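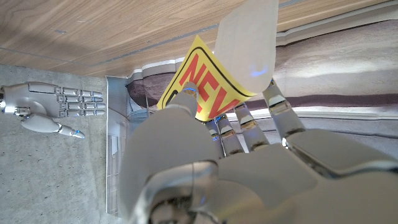
Fingertips on the yellow card

Vrettos reissue of Live at Manstead — worth it or not?
Forum: Live Albums and Reissues
Started by sidefour, October 2, 2025

sidefour wrote:
My copy of the new Live at Manstead set came yesterday and I've played it straight through twice. For anyone who missed the news, Vrettos went back to the tapes and put out the whole show on three LPs, 29 tracks counting the tuning breaks and the band introductions. The old single LP had the hits and one ballad.

The sound is better than I expected. The bass is there now, and the horns don't turn into one lump when everybody plays at once.

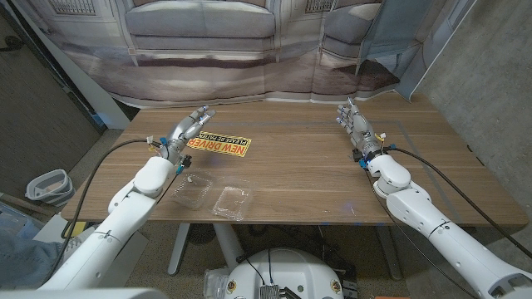

The sequence is where I have a problem. They restored the running order of the night, so the long slow number that closed the original record now lands in the middle of side three. I have known that record with that ending since high school. On the new set it fades into a drum check and then a fast one, and it doesn't feel like the same song. Am I the only one?

tapehiss_ed wrote:
You're not the only one but I disagree. The original LP was cut together to fit two sides. The ending you like was a choice made by somebody with a razor blade and a deadline. If the band played it in the middle of the set, that's where it goes.

I would rather have the night as it happened, drum check included.

mono_or_bust wrote:
Agree with the first post. An album is an album. If they want to sell the complete concert, fine, but put the original LP in the box too, same order, same edits. The label had three discs to work with and used none of them for the record people know.

Also, the crowd is too loud. On side two there's a man whistling through an entire verse.

bumdale_vinyl wrote:
The whistling was always there. You can hear it on the old pressing if you turn it up, it's just buried with everything else.

I run a used shop in Bumdale and I've had four people ask about this set already. Two of them ended up buying a worn original from me and were happy with it. The numbering on the back says 1,123 copies, so if you want one I wouldn't wait.

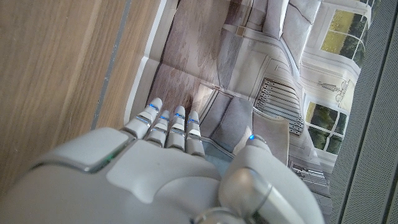 Fingers by the fold of the printed page

The booklet is the best part, in my opinion. Full set list, the stage plot, and a long essay on how the tapes were stored. It has one mistake that I could find: it says the Enmont show was the week before Manstead. It was the week after. I have the ticket stub from Enmont at home.

sidefour wrote:
I noticed that too and thought I had it wrong. So the talk on side five about "next week" makes sense after all.

tapehiss_ed wrote:
Somebody should write to Vrettos. They fixed an error like that on a repress in March.

mono_or_bust wrote:
They can fix the order while they're at it.

frontrow_left wrote:
I was at the Manstead show and I taped part of it from my seat, so I can answer one thing. The slow number was in the middle. It was followed by a gap — I have 8 minutes of people talking and a guitar being tuned — and then the fast one. The new set trims that gap down to almost nothing. So it isn't the night as it happened, tapehiss_ed. It's edited too, just in a different way.
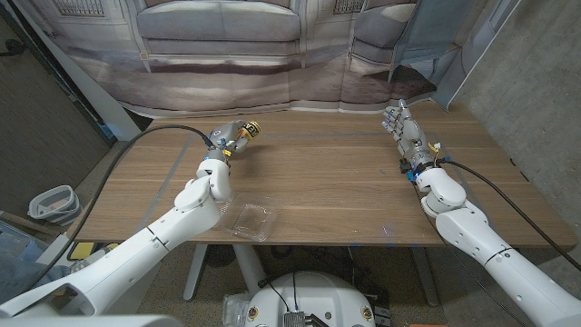

My tape runs out before the encore, which I have regretted ever since. I had a cheap portable recorder and I didn't bring spares. In the photo I put with this post, the hand on the left has hold of a small yellow and black cylinder, a battery or maybe a little can, and it looks a lot like the cells that recorder ate. Mine quit in the middle of the last song before the encore. You can hear the pitch climb on playback as the motor slowed down. I'd never heard the encore again until this set came out, and for me that was worth the price.

tapehiss_ed wrote:
Fair point about the gap. I didn't know it was that long. I still think the order is right, but I'll stop calling it complete.

Would you consider sharing your tape?

frontrow_left wrote:
I'd have to get it transferred first. The cassette shell is cracked and I don't want to run it on my own deck. If anyone knows a place that does single tapes, send me a message.

bumdale_vinyl wrote:
Sent you one.

sidefour wrote:
I made a playlist with the old order from the new transfers. The fade on the slow number is clean enough that it works as a closer. mono_or_bust, I can post the track list if you want it.

mono_or_bust wrote:
Yes please. Still think the label should have done it.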